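Old Computers and Drives: Changes to the Collection Service

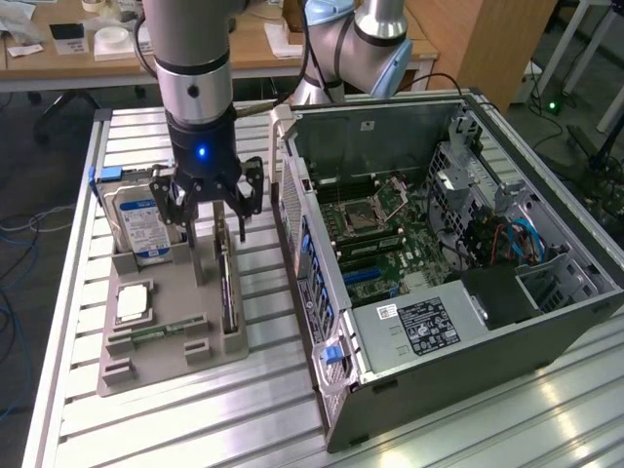
Mechthild Wyss
Head of Resident Services, Bosau District

Residents of the Bosau district will be able to bring unwanted computers, hard drives and memory modules to the Musar recycling center under revised arrangements beginning in December. The changes follow a review of the service carried out over the past year and apply to households, schools and registered associations. Businesses should continue to use the commercial collection, for which a separate agreement is required.

During the last collection year the district received 1,279 items of computer equipment. Many arrived in mixed loads with kitchen appliances, lamps and batteries, and staff spent a considerable part of each shift separating them. Under the new arrangements computer equipment will be accepted at its own counter, next to the east gate. Residents are asked to follow the signs from Ortner Street and to remain in their vehicles until a space at the counter is free.

The counter will accept desktop and laptop computers, internal and external drives, memory modules, processors, circuit boards, keyboards and cables. Monitors and printers will still be taken at the main hall. Loose batteries must be handed over separately. A laptop battery that is swollen or damaged should not be transported by the resident at all; please telephone the center, and a collection will be arranged at no charge.

Households may deliver up to 60 kilograms of equipment per visit without an appointment. Schools and associations with larger quantities are requested to register in advance and will be given a delivery time.

The district has received a number of inquiries concerning personal data. Residents remain responsible for the information stored on their equipment until it has been handed over, and they are strongly advised to copy anything they wish to keep. Files that have only been moved to the trash folder can often be recovered. Anyone who is uncertain how to erase a drive may request destruction at the counter. Drives handed in for destruction are placed in a locked container and a receipt is issued. Items cannot be returned once the receipt has been signed.

Equipment that is still in working order may be offered to the Erska reuse program, which supplies refurbished computers to students and adult learners in the district. The program accepts machines with their power supplies and, where available, their original documentation. Donors will be asked to complete a short form confirming that they own the equipment. The program is unable to accept requests for a particular model, and there is at present a waiting list of 70 applicants.

The center will open its computer counter at 9 a.m. on regular working days. It will remain closed on Sunday and on public holidays. Proof of residence is required at each visit; a recent utility bill is sufficient. The existing drop-off container behind the Ortner Street library will be removed when the new counter opens, and residents are asked not to leave equipment at that location afterward.

A printed leaflet listing accepted items is available from the district office and from all branch libraries. Questions regarding the service may be addressed to Resident Services in writing or by telephone during office hours.

Last updated: December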